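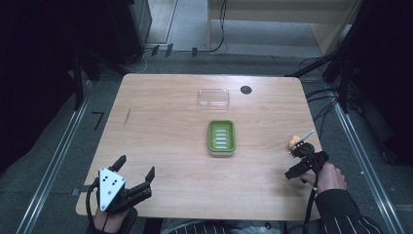
Nurkstead Hand-Held Gripper Comparison
README, version 2

Last change: February 2021

What is in this folder

This folder has the recordings and the notes from our comparison of two hand-held grippers. A person holds one gripper in each hand and does small table tasks, and a camera at the head records the work from above. We wanted to know which finger shape we should order for the next arm, and we wanted to know it before the arm is delivered. The recordings may also be useful for people who train policies from human demonstration, so we share them.

The two grippers are called Utus and Ebrahimi in all files. Utus is the one for the left hand in most sessions. Ebrahimi is the one for the right hand. In some sessions we changed the hands, and this is written in the session table in the column "swap". Please read this column before you compare numbers. The first version of the table did not have it and the results looked better for Ebrahimi than they should.

Size

The set has 1022 recordings from the main task and 2190 short clips, which are cut out of the same recordings. One clip is one closing of the fingers on one object. If you train on the clips and test on the full recordings, you will test on your own training data. Please use the split file.

Main task

The task is named "dish". On the table there is a soap dish with a ribbed insert, a clear plastic container, and one small object to carry. The operator takes the small object with one gripper, brings it over the soap dish, and puts it down on the ribs. The other gripper should hold the dish at the rim so it does not slide. After this the object goes into the clear container and the recording stops.

We chose the soap dish because the ribs are difficult. A small round object rolls on them if it is released too early, and a finger tip can get caught between two ribs. The clear container is difficult for another reason. It is hard to find in the camera image against light wood, and our object detector lost it often. We kept it in the task and we did not put tape on the edges, although we discussed this for a long time.

Start of a recording

The operator stands at the near side of the table. Both grippers must be in the camera image and the fingers of the free gripper must be open. A recording may start with the object on the table or with the object already in the fingers. The column "start_state" has the value "table" or "held". For "held" there is no approach phase, so these recordings do not count for the grasp time.

Files for each session

video: the head camera, color, no sound
width_left and width_right: opening of the fingers in millimeters
pose_left and pose_right: position and rotation of each gripper in the table frame
notes: free text by the operator, not corrected by us

The pose of the left gripper is calculated from the dotted plate on its body. When the hand turns too much, the plate is no longer visible and the pose value is empty. We did not fill the empty values. A simple linear fill works well for short gaps, but for long gaps it draws a path through the table.

What we found until now

Utus opens wider and its black fingers are easy to see in the video. This is good for the rim of the soap dish, where one finger must go outside and one inside. It is less good for small things, because the tips do not meet exactly and the object turns between them.

Ebrahimi is more compact and it is more comfortable for a long session. With small objects the grip is steady and the operators needed less practice. The weak point is the cable. It hangs down from the gripper and when the arm moves back quickly, it pulls on the hand. Two operators wrote this in the notes without knowing of each other. If you build a similar setup, we recommend to fix the cable on the forearm first and to start recording after that.

For our own use we will order the Ebrahimi finger shape, with a longer tip. The decision is for our tasks only. For boxes or bottles we would probably decide in the other way.

Known problems

The time stamps of the two width files are not exactly the same. The right one comes later by a small constant value. The script "align" from the Nellton tools corrects it, and the value is in the session header.

In the early sessions the exposure was on automatic, so the table becomes brighter when a dark sleeve comes into the image. From the second part on it is fixed.

The width of Ebrahimi never goes fully to zero. A closed empty gripper shows a small positive number. Please do not use "width = 0" as a test for a failed grasp, use the column "grasp_ok" which was filled by hand.

People in the recordings

Hands, arms and a part of the clothes are visible. Faces are not recorded. All operators agreed in writing that the recordings can be shared for research. If an operator takes this back, we remove the sessions and increase the version number, so please check that you work with the newest one.

Changes from version 1

Added the column "swap"
Added the split file
Removed sessions where the table was moved after the calibration
Corrected the unit of the width files, which was written as centimeters in the old text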